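I'm looking for people to come and play with a toy kitchen. Grown people, with hands that have done dishes and put things away in the wrong drawer. If that sounds like you, please read on, because I need up to 40 of you before September and I've only just started asking.

A bit about me first. I write the instruction sheets and packing notes for Maltell, a small line of pretend-play sets put out by a company called Utix. Kitchens, tool sets, little things that slot into other little things. My sheets go in the box, parents read them (or don't), and then I get the mail. A lot of the mail is about putting things away. Where does the knife go, which way around does it go in, why did the screwdriver end up with the kitchen stuff. So this spring I'm running tidy-up sessions, and I want to watch regular people pick pieces up, pass them over and put them back while I sit there with a notepad and keep my mouth shut. The last part will be hard for me! 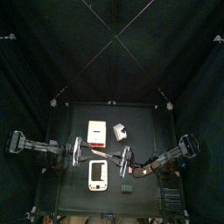 **Category: Paid participants / Short-term / In person**

**Posted:** 17/03/2025

**Where:** The Clisska building, second floor, the room past the copier. The work surface is square and black with black fabric around it, so the light pieces are easy to spot on it. I keep the number of pieces small on purpose. You won't be buried in plastic peas.

**How long:** One visit of 90 minutes, with a break in the middle. There's coffee, and there are the good cookies if you come early in the day.

**What you get:** A gift card at the end of the visit, plus your parking or bus fare. Ask me for the current amount when you write -- it's being sorted out with the office this week and I'd rather not promise the wrong number.

**What you'll do**

You'll get a few little jobs, one after another. Some are plain old putting away. Some are passing a piece from one hand to the other before it goes down, which sounds like nothing until you try it with a handle that's fatter than you expected. I'll read each job out loud once and then you do it however you like. There's no clock on the wall and no score.

The knife block is the one I'm most curious about. It's cream colored with a sloped front, and there's a slot at the top, so you have to think for a second about the angle you come in at. The toy cleaver that goes with the set has a flat white blade and a black handle.

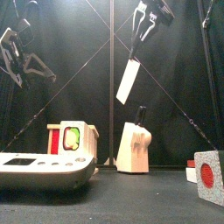 I've read 11 letters about that block alone. Half of them say the knife should go in from straight above and the other half say no, you lean it back, and I'd love to settle it before the next sheet goes to print. We print 3,000 sheets at a time, so a bad sentence hangs around for a long while. I once wrote "insert firmly" and I'm still hearing about it.

There's the toy kitchen unit too, with its white counter and the row of round holes along the top. I won't tell you what I think belongs in the holes. Put something in them, leave them alone, ask me a question I can't answer. All of that goes in the notepad.

After the break we switch to tools, mostly the screwdriver. It has a rounded black handle and a thin metal shaft, and the job is handing it over and setting it down. Do you offer the handle or the shaft? Do you turn it around first? My father always turned it around, and I assumed the entire world did until I started asking.

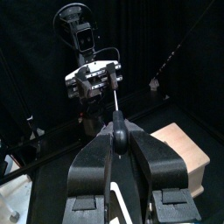 The last ten minutes are just talk. You tell me which words on the sheet made sense and which ones made you want to throw it out. Be rude about it, I've got thick skin by now.

**Who I'm hoping to hear from**

- Anybody 18 or over who can sit at a table for the length of the visit
- Left-handed people, please, please, please
- Grandparents and babysitters
- People who have never bought a toy kitchen and never plan to
- People with stiff or sore hands, if you're comfortable with it. Tell me beforehand and we'll go slow

You don't need to be neat. My own kitchen drawers are a disgrace and I do this for a living.

I can't take folks who work for Utix, or for Thiele, who design the boxes, or anyone who lives with them. They've seen too many drafts of the sheet.

**How to sign up**

Leave a note at the Clisska front desk marked "Maltell tidy-up," or use the reply form on this listing. Give me your first name, a phone number, which hand you write with, and whether mornings or afternoons suit you better. I call everyone back myself -- it may take me a few days, and I'll leave a message if you don't pick up.

Bring your reading glasses if you use them. The type on the current sheet is tiny (my fault, I had too much to say).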